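Padia Kitchen Words
README, last touched 13 October 2021

What it is
A word list. Names people use for everyday kitchen things, collected by mail-in form and a few phone calls. Plain CSV, one row per answer. 1,791 rows after cleanup, from 112 people. Started as a side list for the Skinner spelling project, got too big, moved out.

Whats in the folder
padia_words.csv - the main file
people.csv - one row per person, no names, just region and age band
prompts.txt - the 129 prompts as they were worded on the form
old/ - first version, don't use, kept so the Horkard links don't break

Columns
prompt_id, matches prompts.txt
person_id
answer, exactly as written, spelling mistakes and all
answer_clean, lower case, spelling fixed, plurals left alone
region, where they lived up to age 12, not where they live now
note, mostly blank. Anything the person scribbled in the margin.

Spelling
Clean column uses colour, grey, litre etc. If somebody wrote "gray" it stays gray in the answer column. Hyphens were a mess. tea-towel, tea towel and teatowel all go to "tea towel". Same with dishcloth. Did not merge dishcloth and dishrag, people get quite firm about that one and some use both for differnt things.

Multiple answers
If a person gave 2 words, they get 2 rows with the same prompt_id. First one written is first. Don't read it as a ranking, the form never asked for one.

Known problems
- Prompts on drinks glasses were badly worded. Half the answers are for the glass, half for whats in it.
- Older age bands way over represented. Form went out with a church newsletter.
- "Supper" and "tea" rows are about the meal, left in by mistake, will come out next version. Filter on prompt_id if they bother you.
- A few regions are just "the farm". Left as is.
- Accents lost on some French answers when the file went through Cesine. Fixed most by hand, there will be more.

Prompt groups
Cutting and peeling, pots and pans, drying up, cupboards, leftovers, stove and oven. Drying up has the most variety, cutting the least (nearly everyone says knife, then argues about which knife).

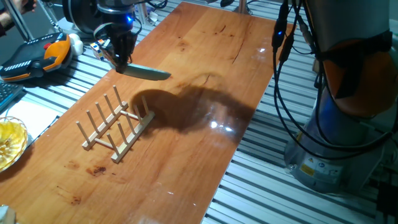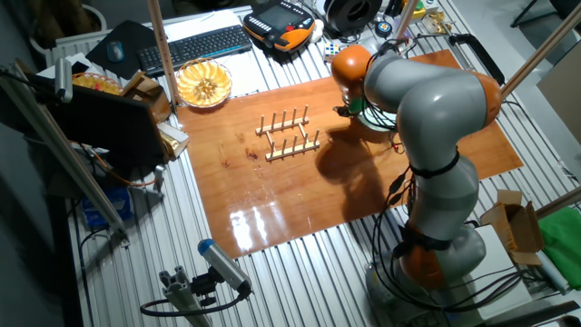

Versions
v2 is current. v1 had the regions coded wrong for anybody who moved as a kid, so any counts by region from v1 are no good. Redo them.

Using it
Free for school and research use. Say where you got it. Please dont publish the margin notes word for word, a couple of them name neighbours.

Corrections
To Diarmuid Fahy, row number and what's wrong with it. No need to send the whole file back. New answers also welcome but they wont go in till the next round, and the form is being reworded first.

To do
split the stove prompts
check region for the late forms
take out supper/tea
write up how answer_clean was done, properly this time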